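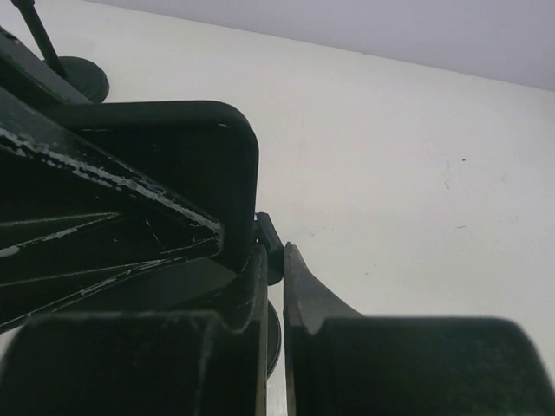

Small Marks on Painted Walls: Cleaning, Filling and Touch-Up

Workshop and Household Notes, Clarenthorpe Property Services
Text: Monique Barbier. Paint section checked by Svatopluk Tóth.

Scope

These notes cover specks, scuffs and short streaks on smooth interior walls painted off-white or another light color. They do not cover water stains, mold, cracks wider than a pencil line, or wallpaper. For walls in a house built before lead paint was banned, do not sand anything until the paint has been tested.

Identify the mark first

Most small marks fall into one of four groups, and the treatment differs.

Surface deposit. Something has been left on top of the paint: rubber, graphite, grease, a fly spot. A fingernail drawn lightly across it feels a slight ridge or nothing at all.

Burnish. The paint film has been rubbed smooth and reflects more light than the area next to it. It often shows as a light patch that disappears when viewed straight on. Cleaning will not remove a burnish, and more rubbing enlarges it.

Scratch or chip. The film is broken. The fingernail catches.

Inclusion. A speck of grit or a roller fiber was painted in. It has the wall color over most of it and a dark point where the paint has worn off the top.

Use a flashlight held nearly flat to the wall, with the room lights off. A deposit and a scratch look alike from the front but throw different shadows from the side. Put a small piece of low-tack tape beside each mark as it is found. Light marks are easily lost once the overhead light is back on.

Cleaning

Work in this order and stop as soon as the mark is gone.

Dry microfiber cloth, light pressure, one direction.

White vinyl eraser. Good on pencil and most gray streaks. Brush the crumbs off, do not wipe them.

Cloth dampened with lukewarm water and a drop of dish soap in a quart of water. Wring it until it no longer drips. Follow with a second cloth and plain water, then dry.

Melamine sponge, damp, almost no pressure. We stock the Pindorar block cut into quarters. A melamine sponge is an abrasive, and on flat paint it will leave a burnish after very few strokes. Try it behind a door or below a sill before using it in the open.

Solvents are a last resort. Rubbing alcohol on a cotton swab lifts some ballpoint and marker, and it also softens latex paint. Touch the mark and lift away. Do not scrub. Expect to touch up afterward.

Flat paint tolerates the least cleaning, eggshell and satin a moderate amount, semi-gloss the most. If the sheen is unknown, treat the wall as flat.

Quentin Hamel, on our turnover crew, keeps the soap solution in a spray bottle but sprays the cloth. Spray on the wall runs, and the runs dry as vertical tracks in whatever dust is there.

Filling

Scratches that do not reach the drywall paper can usually be painted without filler. Anything deeper should be filled.

Trim any raised edge with a sharp blade held flat. Apply lightweight spackle with a flexible knife and scrape it off level with the wall in one pass. The usual error is to leave a wide mound and sand it down later, which turns a pinhole into a patch the size of a saucer. Let it dry fully, sand with 220 grit on a small block, wipe off the dust and spot-prime. Bare spackle absorbs paint and dries as a dull spot.

For an inclusion, shave the speck off with the blade, check with the flashlight, and fill only if a pit remains.

Touch-up paint

Touch-up succeeds when four things match: color, sheen, texture and method of application. Color gets the attention, and the other three cause most of the visible repairs.

Use paint from the original can if it was stored above freezing and still stirs smooth. Strain it through a mesh paint filter. Thin latex with a little water, 9 parts paint to 1 part water, so the edge of the repair lies down.

If there is no can, cut a chip of the wall paint from behind a switch plate and have it scanned. Shut off the circuit before removing the plate. A chip of one inch square is enough for most scanners. Our default off-white is Dulier 715 in eggshell, which is on the walls of most units repainted after the Charpentier building was taken over. Check the unit sheet before assuming it. Stairwells are 76, a cooler shade, and the two are hard to tell apart under warm bulbs.

For a speck: fine artist's brush, paint on the mark only.

For a scuff up to the length of a finger: small foam roller, nearly dry, rolled outward from the center so that the edge fades. If the wall was rolled, do not brush it. Brush marks show on a rolled wall at any angle.

For anything larger, or for more than a few marks close together: repaint the wall corner to corner. A single wall in a fresh coat is rarely noticeable next to older ones. A cloud of patches in the middle of it always is.

Let the touch-up dry overnight before judging it. Fresh latex changes in both color and sheen as it dries.

Where the wall meets another color

Marks close to the ceiling line, or to an adjoining surface in a different color, need a clean edge. Tape the neighboring color, press the tape down with a plastic card and seal the edge with a thin coat of the color already under the tape. When that is dry, paint the repair. Pull the tape back on itself at a low angle while the last coat is still soft.

Preventing repeat marks

Felt pads on chair backs and bed frames. Replace them when the felt is packed hard.

Bench and equipment clearance of 13 inches in workrooms, measured from the part that moves furthest.

Rounded bumpers on metal brackets, stands and lamp bases stored near a wall. Chipped metal edges mark paint more readily than sound ones, so file and repaint them at the yearly tool check in January.

Clean, pale tape on the ends of ladder rails. Black rubber caps leave the gray streaks described above.

Storage of leftovers

Decant small amounts into a glass jar filled nearly to the top. Label it with room, wall, color number, sheen and the tool used to apply it. Pascal Lemaire has blank labels in the supply room. Jars go on the middle shelf, away from the outside wall.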